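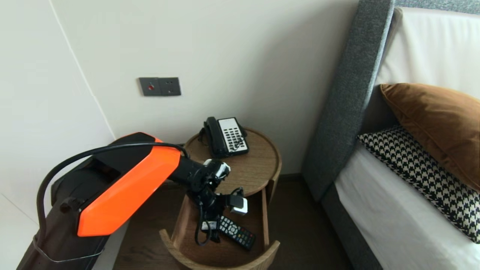 Crédit photo : service Hébergement, résidence Lysenko

Liste : hebergement-lysenko
Objet : Re: Tables de chevet et télécommandes des chambres meublées
Date : 14 septembre 2021

Mesdames, Messieurs,

Le service Hébergement a pris connaissance des observations transmises sur cette liste par l'antenne Ditness au sujet du mobilier de chevet. Le message d'origine est reproduit ci-après, suivi de nos réponses et des consignes applicables aux prochaines remises en état.

Message de l'antenne Ditness :

> Mesdames, Messieurs,
>
> Lors des états des lieux de juin, nous avons relevé que le contenu des tiroirs de chevet variait fortement d'une chambre à l'autre. Certains étaient vides, d'autres contenaient des piles usagées, des notices ou des objets laissés par les occupants précédents. Dans plusieurs cas, la télécommande du téléviseur a été retrouvée sur une étagère du séjour, voire dans une autre chambre.
>
> Par ailleurs, les télécommandes dont les touches sont marquées en chinois suscitent des questions de la part des résidents, qui demandent régulièrement à quoi correspondent les touches situées sous le pavé numérique. Serait-il possible de disposer d'une traduction à glisser dans le livret d'accueil ?
>
> Enfin, faut-il considérer les tables rondes comme faisant partie du lot d'origine, et donc les reporter à l'inventaire au même titre que les lits ?
>
> Avec nos remerciements,
> L'antenne Ditness

Nous répondons à ces trois points dans l'ordre où ils se présentent dans la pratique, en commençant par le meuble.

1. La table de chevet

Le modèle concerné est la table ronde en bois, de teinte brune moyenne, à plateau légèrement rebordé et à tiroir. Elle appartient bien au lot d'origine et doit figurer à l'inventaire sous la référence 945, à la suite du lit. Les 17 chambres meublées du bâtiment principal en sont équipées. Elle se place dans l'angle, entre le mur et le lit, en ménageant un dégagement suffisant pour que le tiroir s'ouvre sans heurter la literie.

Le plateau s'entretient avec un chiffon à peine humide, passé dans le sens du veinage. Le rebord retient la poussière et demande un passage séparé. L'usage de produits siliconés est exclu. Pour l'intérieur du tiroir, on se limitera à un dépoussiérage à sec, angles compris, tiroir entièrement vidé.

Les traces de verre ou de tasse seront signalées sur la fiche de chambre avant toute tentative de reprise. Les tiroirs qui coulissent mal sont également à signaler – ils relèvent de la société Sendik, titulaire du marché d'entretien du mobilier, et ne doivent pas être démontés par les équipes.

2. La télécommande

La télécommande du téléviseur est rangée dans le tiroir de chevet, touches vers le haut. Elle y reste seule, à l'exclusion des piles de rechange, qui sont conservées à l'accueil. Le boîtier noir mat marque facilement : il convient de l'essuyer à chaque changement d'occupant, en insistant entre les touches blanches, au moyen d'un pinceau souple si nécessaire.

Pour le livret d'accueil, nous proposons la traduction suivante, que chaque antenne pourra reprendre telle quelle :

确定 : valider (OK), au centre du pavé de direction
返回 : retour
上页 : page précédente
下页 : page suivante

Les chiffres et les lettres du pavé numérique se lisent sans difficulté et ne seront pas repris dans le livret, de même que les flèches de direction.

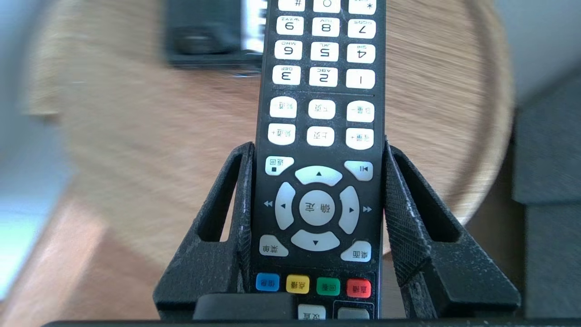
3. Contrôle au départ des occupants

Le contrôle du chevet est désormais intégré à la fiche de départ. L'agent ouvre le tiroir, retire tout objet étranger à la dotation, vérifie la présence de la télécommande et en essaie les touches sur le téléviseur de la chambre. Les objets personnels sont placés sous enveloppe au nom de l'occupant et remis à l'accueil, où ils sont conservés 8 semaines.

Une télécommande manquante est remplacée sur le stock central de Plurnosby. La demande est adressée par courriel, avec le numéro de chambre et l'indication du modèle. Nous attirons votre attention sur le fait que les modèles universels ne sont pas admis en remplacement – leur disposition de touches ne correspond pas à la traduction fournie.

4. Calendrier et correspondants

Les antennes sont invitées à appliquer ces consignes dès la prochaine remise en état. Les fiches de chambre antérieures demeurent valables et seront corrigées à l'occasion du prochain état des lieux, sans ressaisie anticipée.

Toute remarque sur la traduction peut être adressée en réponse à ce message. Les questions relatives à l'inventaire sont à transmettre directement à Mme Brunet.

Nous vous prions d'agréer, Mesdames, Messieurs, l'expression de notre considération distinguée.

Clémence Brunet
Responsable du service Hébergement
Résidence Lysenko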